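Óleo de proteção Maltora 70 para tampos de madeira

Ref. 3829. Embalagem de 514 ml. Fabricante: Testisel.

Óleo duro incolor para tampos de mesa, bancadas e prateleiras de interior. Penetra na fibra e deixa uma película fina, sem alterar o desenho do veio. Indicado para madeiras claras em que se pretende evitar o amarelecimento próprio dos óleos de linhaça puros.

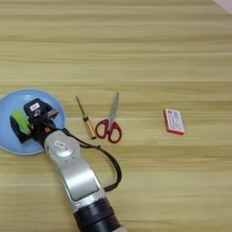 Tempo de leitura: 2 min

Características

Acabamento: mate acetinado
Cor: incolor
Teor de sólidos: 70 %
Rendimento: 31 m² por embalagem, uma demão, madeira lixada
Aplicação: pano sem pelo, rolo de pelo curto ou boneca
Limpeza das ferramentas: diluente sem aromáticos

O rendimento indicado refere-se a madeira de densidade média. Em madeiras muito absorventes, a primeira demão consome mais produto. Não aplicar sobre verniz, cera ou laminado. Superfícies já oleadas com produtos da gama Sarantis podem ser tratadas sem remoção prévia, desde que desengorduradas.

Para tampos de uso diário, com contacto frequente de pratos e copos, recomendam-se duas demãos. A superfície tratada resiste a água, café e vinho durante o tempo normal de uma refeição. Não resiste a recipientes retirados diretamente do forno nem a detergentes com amoníaco.

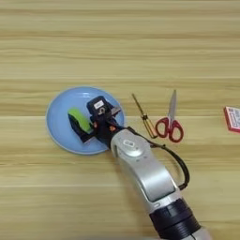
Modo de aplicação

1. Lixar no sentido do veio e aspirar o pó.
2. Agitar a embalagem e aplicar uma camada fina e uniforme.
3. Retirar o excesso passados quinze minutos. O óleo que seca à superfície fica pegajoso e tem de ser lixado.
4. Deixar secar durante a noite e repetir.
5. Aguardar sete dias antes de lavar o tampo com água.

Os panos impregnados podem inflamar-se espontaneamente. Molhar com água e guardar em recipiente metálico fechado até à eliminação.

Manutenção

Limpar com pano húmido e sabão neutro. Aplicar uma demão de renovação quando a água deixar de formar gotas. Riscos superficiais podem ser reparados localmente, lixando apenas a zona afetada.

Armazenamento

Conservar na embalagem original, bem fechada, ao abrigo da geada. Depois de aberta, consumir no prazo de um ano.

Encomendas

Distribuição: Skorora. Encomendas recebidas até às 12h00 de sexta-feira são expedidas no próprio dia. Ficha de segurança disponível a pedido. Apoio técnico: Gemma Bortolotti.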